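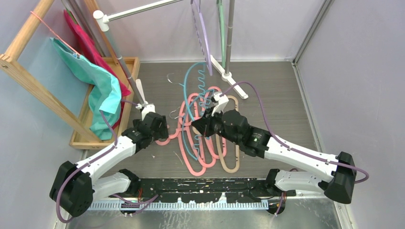 Hanger Swap FAQ

Welcome to the Limulgate Hanger Swap! We love a good hanger (really, we do), and these are the questions that land in our inbox most often.

What do you take?
Plastic hangers in any color. Pink, light blue, beige, white, the odd orange one from the back of the closet, bring them all! Kids' sizes are welcome too. Please leave wire and padded hangers at home for now.

Mine are in one giant tangle. Is that OK?
Yes! A pile of plastic hangers knots itself up the minute you turn your back, and notched shoulders are the worst for it. Bring the whole clump in a bag and we'll have fun with it.

How do I untangle them myself?
Spread the pile on the floor or a big table so it's as flat as you can get it. Find a hook that's sticking up, lift it gently, and see what comes along. If two or three others follow, lower it and turn it a little before you try again. Start with whichever color you have least of, it's so much easier to follow one blue hanger through a heap of pink!

Do you take broken ones?
A loose hook or a snapped bar is fine as long as you put it in a separate bag marked "parts." Some hooks pop right into another body.

How many can I bring or take home?
Bring as many as you can carry. You can take up to 20 per visit, matching or mixed.

How do I store spares so this doesn't happen again?
Hang them on a rail or a drying rack, hooks all facing the same way. No rail? Stack them flat, hook over hook, and put a loose rubber band around each bunch. Never just drop them in a box!

Where are you?
At the Rideck building, side entrance on Wongsuwan Lane. There are 4 steps up to the door, so ring the bell if you'd like a hand with your bags.

How many hangers have you swapped?
3,748 since we opened in October! We'd hoped for 3,000 by spring, so we're thrilled.

Can I get a full set in one color?
Often, yes. Pink is usually easy. Ask at the table and we'll dig.

Last updated 2018-01-31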